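Ilesent M3 Wireless Video Kit – 1 Transmitter, 2 Receivers

Durkcombe Camera Supply / Monitoring / Wireless Video

Item no. 3316-M
Status: in stock, Badville warehouse
Price: $1,261
Page updated April 7, 2022

New price, same kit. Batteries are not included, see the bottom of the page before you order.

Quick version for people on their way to set. One small transmitter on the camera, two receivers, 1080p out to both. HDMI and SDI in on the transmitter, HDMI and SDI out on the bigger receiver, HDMI only on the small one. Cross converts. No app needed to get a picture, turn both ends on and wait for the green light.

What it's for

Director's monitor and a focus puller, mostly. Small crews. Gimbal work where a cable back to the cart will wreck your pan. We've sent a lot of these out with wedding and corporate shooters too, and with two or three church AV teams who wanted a roaming camera and didn't want to run SDI down the aisle.

Not for live switching with a hard sync requirement. There is delay. It's short, you won't notice it pulling focus off a 7 inch monitor, but cut it against a wired camera and you'll see it. If that's your job look at the Amato units instead, they cost more, call us.

Range

Maker says 500 feet line of sight. Forough Khosravi from our rental desk walked it down the parking lot and got a clean picture the whole length, then lost it the second she went behind the loading dock. Indoors through one drywall partition, fine. Through concrete, don't count on it. Get the receiver up high, antennas straight up, and keep it off the floor of the cart. People always put it on the floor of the cart.

Channels

19 channels, auto or manual. Auto is ok. In a hotel or at a trade show go manual and run the scan first, takes under a minute. Both receivers have to be on the same channel as the transmitter, and if you change it on the transmitter they follow by themselves. If one doesn't follow, power cycle it.

Build

Metal housings on all three pieces. The fan on the transmitter can be set to off while recording, which you want if there's a mic on the camera. It gets warm. 1/4-20 on the bottom and one side. The antennas screw on and they do come loose in a bag, so check them. The cold shoe adapter in the box is just okay – most people swap it for a tilting arm.

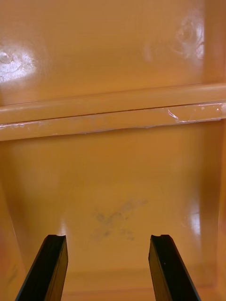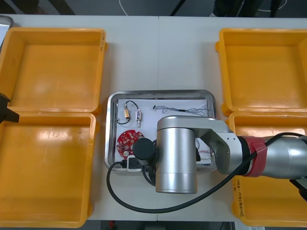

Spare parts we keep on the shelf for the M3, so you don't have to send a kit away over a five dollar piece. Antennas, battery plates, DC barrel cables, fan covers, the little rubber port caps everybody loses. Ask for Bình Ông, he does the parts orders and will usually get it out same day if you email before 2. If you end up opening a unit yourself to change a fan cover, put the screws in something with a rim and lay white paper in the bottom first, like the steel tray between the yellow-orange bins, small parts show up on it. The screws are two different lengths. The short ones go at the antenna end. Get that wrong and you can crack the shell, and thats not a warranty repair.

Power

Transmitter takes L-series (NP-F) batteries or 7 to 17V DC through the barrel. Large receiver same. Small receiver is NP-F only, no DC in, which is the one real complaint we hear. An NP-F550 gets you through a morning on the small reciever. Put a 970 on the transmitter if the rig can take the weight. Third party batteries work but some are a hair too thick for the plate and you'll fight them coming off.

D-Tap to barrel cable sold separately. Straight or right angle, say which in the order notes.

In the box

Transmitter
Receiver, large
Receiver, small
Antennas, 3 sets
Cold shoe adapter
Short HDMI cable
DC power supply, one only
Padded case with cut foam

Not in the box: batteries, charger, SDI cables, D-Tap cable.

Works with

Any camera putting out a normal 1080 signal over HDMI or SDI. 4K out of the camera has to be set down to 1080 in the camera menu, the transmitter won't do it for you. Nine out of ten "no picture" calls are this. Also turn off the camera's on-screen info unless you want your client looking at the battery percentage all day. 23.98, 24, 25, 29.97, 30, 50, 59.94 and 60 all pass ok.

Recording trigger passes on SDI only.

Firmware

Kits shipped from us since last June have the newer firmware with the faster reconnect. Older ones can be updated over USB. File and steps on the downloads tab, use a real data cable and a full battery, dont unplug it halfway. Bring it by the counter if you'd rather we did it, no charge if you bought it here.

From customers

"Used it on a two day car commercial. One dropout, when the camera car went under the bridge. Focus puller happy." – Xuân Hà

"Good picture, menu is ugly. Would like DC on the small receiver." – Trí Khổng

"Foam in the case is a bit tight with the antennas left on, take them off. Otherwise no problems after a full season." – Nadiia Onyshchenko

Rental

Day rate and week rate on request. Rental kits go out with four NP-F batteries and a dual charger. Book early for weekends. Part of your first rental comes off the price if you buy within 30 days, ask at the desk.

Warranty and returns

One year parts and labor, through us, not the factory. Keep the invoice. Returns within 14 days, complete, in the case, with all the antennas. Missing antennas get charged.

Ships next business day. Batteries ordered with the kit go ground only, so if you need it fast order them apart.

Related: M3 extra receiver (small), M3 extra receiver (large), tilting monitor arm, NP-F dual charger, D-Tap to barrel cable 24 in.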